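November 2025

So my project this semester was the handover planner for the two-arm cell, and I'm going to try to write it up the way it happened, dead ends included. The goal sounded easy: the left arm has a thing, the right arm wants the thing, and my code decides where they meet and who lets go when. I picked the Larnitz planning library for the arm motion and wrote the handover logic (I named it Gurilness, don't ask) on top of it in Python.

## Picking a meeting point

My first version used one fixed meeting pose over the middle of the table. It's boring and it's easy to debug! The planner solves for both arms at once, checks the links against each other and the walls, and then brings the grippers in nose to nose.

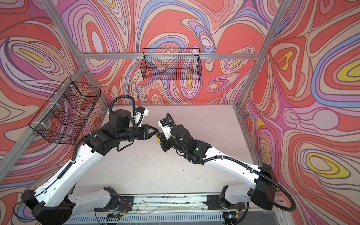
Ostap Stelmakh read my draft and asked why I was bothering to plan both arms together, when I could park one and treat it as an obstacle. Fair question, and I tried it. Parking the left arm made each plan faster, but the right arm kept getting stuck with no good approach angle, and I ended up replanning 3 times for one handover. Planning them jointly went back in the next day.

I also gave the planner a little freedom -- it can slide the meeting point up to 60 mm to either side and keep whichever spot leaves the elbows the most room. That one change got rid of most of my "no solution found" messages, and I wish I'd done it in February when I first started poking at this stuff.

## Grasping a ring

Rings are annoying because the middle is a hole. My grasp code used to aim for the center of whatever the perception node reported, which for a ring means closing on air (I watched it do this in simulation way too many times). Now the node fits a circle and hands me points along the rim, and the planner gives each arm its own side.

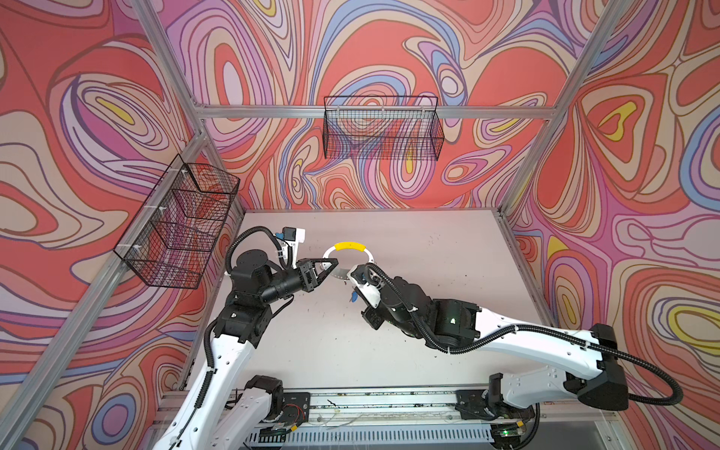

The other thing I had to sort out was who's in charge during the switch. I wrote a small state machine with states for approach, touch, both holding, release, and back off. The release only fires after the receiving gripper reports a steady width for 75 control ticks. I tried a shorter wait and the logs got jumpy, so I left it alone.

Camera timing bit me too. The wrist camera streams weren't lined up with the joint states, so the rim points were landing a bit behind where the arm really was. Stamping everything on arrival with the Zeng bridge node mostly fixed it -- I still see a lag when both streams are busy.
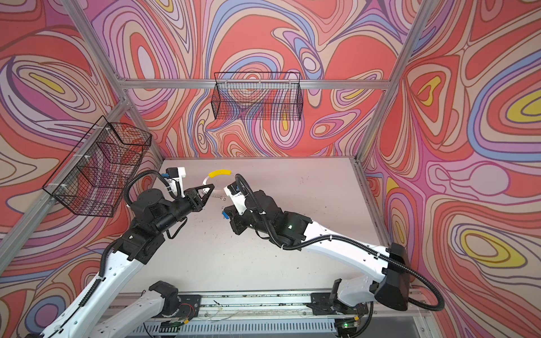
## What's left

- Move the tuning values out of the code and into one config file. Right now they live in 2 places and I keep editing the wrong one.
- Write a proper test for the release state, using recorded joint logs.
- Try the Tremham solver for the joint plan. It might be quicker, but I haven't gotten it to build yet.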